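Fedeo 站台候车座椅与扶手系列(地铁、轻轨、公交换乘站用)

Fedeo 是 Ultbridge 为轨道交通车站设计的座椅系列,可以安装在地下站台、高架站台、换乘通道和公交首末站。整个系列由座面、支架、中间扶手和端部靠栏四种部件组成。车站可以按照站台的长度和客流的情况来选择组合,不需要每一个车站单独做一次设计。

我们做这个产品的原因比较简单。很多新线路在开通以前,信号、车辆、消防这些大的项目已经占用了全部的时间,座椅常常到最后才被想起来。那个时候,地面已经铺好,管线已经封上,再打孔就很麻烦。Fedeo 的支架使用表面固定的方式,孔的深度只有 40 毫米,大部分站台不必先查预埋管线的图纸。如果贵方的站台有特殊的防水层,请先和我们联系,我们提供另外一种底座。

型号和尺寸

Fedeo 单元按照座位的数量分为两座、三座和四座。三座单元的总长度是 163 厘米,这是订货最多的一种,因为它可以放在两根柱子中间,也不会挡住导向标识。四座单元比较适合高架站台的背风墙。两座单元一般放在电梯口旁边,给等电梯的老人和带小孩的乘客使用。

座面高度在出厂的时候已经固定。我们也做一种较高的座面,名字叫 Fedeo Plus,坐下和站起来都比较省力。建议每一个站台至少安装一组 Fedeo Plus,并且放在靠近无障碍车厢停靠位置的地方。

中间扶手可以装,也可以不装。有的运营单位希望装,有的单位不希望装,两种意见我们都听到过。扶手是用螺栓从座面下方固定的,以后改变主意也可以拆下来,座面上的孔用同色的盖子封住。

座面材料

座面有三种材料可以选择:穿孔钢板、实木条和 Ternel 人造石。穿孔钢板重量最轻,雨水可以直接流下去,露天站台用得最多。实木条摸起来不凉,冬天乘客比较喜欢,但是每年需要上一次油。Ternel 人造石是我们自己的板材,只建议用在室内的站台和站厅。
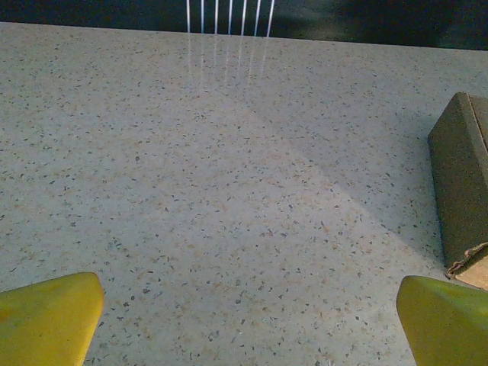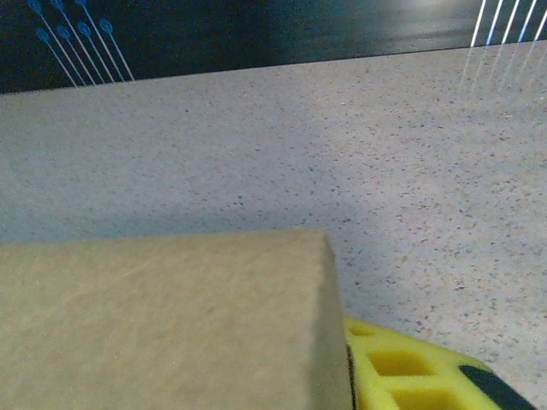 选择颜色的时候,我们建议贵方不要只看屏幕上的色卡,最好在车站实际的灯光下面看样板。站台的灯常常偏冷,纯色的座面在这种灯光下很容易看出鞋印和饮料的痕迹。带碎粒的浅色石面就不一样,比如第一张照片中的那种台面,灰白的底色上面有炭灰、黑色、浅褐和锈橙色的碎粒,小的污点混在里面,不走近就不容易发现。Ternel 的浅色款也是按照这样的想法来配色的。不过浅色款需要保洁人员更加认真,污点不明显,不等于没有污点,所以我们在保洁手册里面写了固定的擦洗次序,不是看见脏了才去擦。

Ternel 的边缘全部做成圆角,座面前沿向下弯一点,这样乘客的腿后面不会被压到。板材的背面贴有一层网布,万一受到撞击出现裂纹,碎块也不会马上掉下来。发现裂纹以后请停止使用这个座位,并且通知我们更换。

端部靠栏

有的乘客只等一班车,不想坐下。对于他们,我们提供 Barbosa 端部靠栏,可以装在座椅单元的一端,也可以单独装在墙上。靠栏的高度适合大部分成年人,表面和座面使用同一种材料。请注意,Barbosa 不能代替座椅。如果站台的空间不够,应该先保证座位,再考虑靠栏。我们见过一些改造的车站,把座椅全部换成靠栏,后来收到很多老年乘客的投诉。

安装

一个三座单元需要两名工人,安装时间大约 23 分钟,不包括划线和清理地面。在已经运营的车站,工作一般在末班车以后进行。为了不影响第二天早上的首班车,我们建议一个晚上只做一侧的站台。电钻产生的灰尘要用吸尘器同时吸走,否则会落到轨道区域和屏蔽门的滑槽里面。

安装以后,请用扭矩扳手检查每一个底座螺栓,一个星期以后再检查一次。以后每半年检查一次就可以。检查记录表随货一起提供,也可以使用贵方自己的表格。

公交换乘站的注意事项

在公交换乘站,座椅离车道比较近,所以位置要比地铁站更加小心。座面前沿到路缘石之间,要给轮椅和婴儿车留出通过的宽度,具体数值按照当地的规定。上车门打开的位置不要放座椅,排队的乘客会和坐着的乘客互相影响。如果车站有雨棚,座椅应该放在雨棚滴水线的里面,这一点在图纸上很容易忘记。

冬天撒盐的城市,请选择带加强涂层的支架。普通涂层在盐水里面也可以使用,但是底部的寿命会短一些。

订货和样板

Fedeo 三座单元的订货编号是 793,后面加字母表示座面材料:S 是钢板,W 是木条,T 是 Ternel。例如 793-T 是带 Ternel 座面的三座单元。Barbosa 靠栏和中间扶手需要另外写在订单上,不包括在单元里面。

样板可以免费借用,每一个项目一套,里面有三种材料的小板和一段支架的截面。请在借用的申请中写明车站的类型(地下、高架或者地面),我们会按照这个来准备颜色。样板看完以后请寄回来,其他项目还要使用。

交货时间和数量有关系,一般的订单在收到确认图纸以后开始计算。图纸如果有修改,时间要重新计算,所以请在确认以前和土建、导向标识两个专业都核对一次。需要分批交货的线路,请把每个车站的开通次序告诉我们,我们按照这个次序包装,箱子外面写车站名称。

备件方面,座面、盖子和螺栓可以单独订购。支架一般不单独更换,如果被清扫车撞弯,请把底座的照片发给我们,由我们来判断能不能继续使用。

联系我们 | 版权所有 © Ultbridge | 返回顶部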